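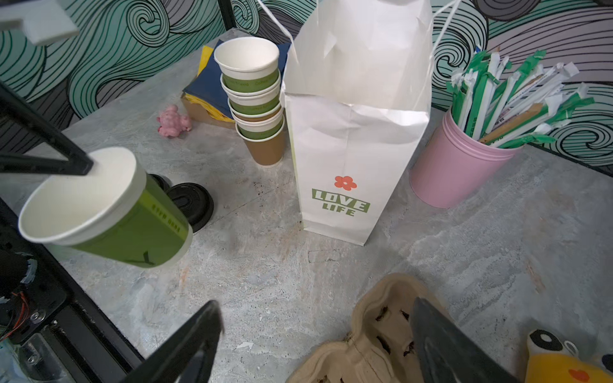
The coffee corner, with cups, lids, napkins and more straws than I know what to do with.

So I finally tackled the coffee corner at our Cotmont office, and I have opinions! It had been bugging me since June. You'd come in for a quick cup before the morning rush and end up digging through a drawer for a lid, and by the time you found one your coffee was lukewarm and somebody else was waiting behind you.

My fix was pretty low-tech. Everything came out of the drawer and onto the counter. The paper cups are in a stack toward the back (mostly the white-and-green ones, with a brown kraft one at the bottom), and the straws went into a pink container that I've had at home forever. They're all individually wrapped, so grab one and go. I spent 40 dollars on the whole thing, most of it on cups, and I'm pretty pleased with that.

The napkins are my favorite part. We had navy and yellow left over from the Bretow picnic – way too many, as usual – and a shallow cardboard box turned out to be just the right size for them.
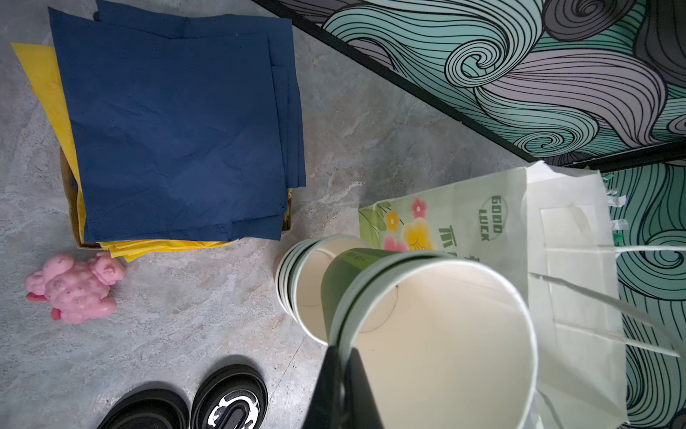
Navy on top, yellow underneath, pink pig on napkin duty.

If you're using the last of the lids, please leave me a note. I'm ordering from Kuteck next time and would love to get it all in one box. And if you have paper napkins left over from a party, any color, bring them in! I'll find room. Next month I'm moving on to the tea shelf, so claim your mugs now.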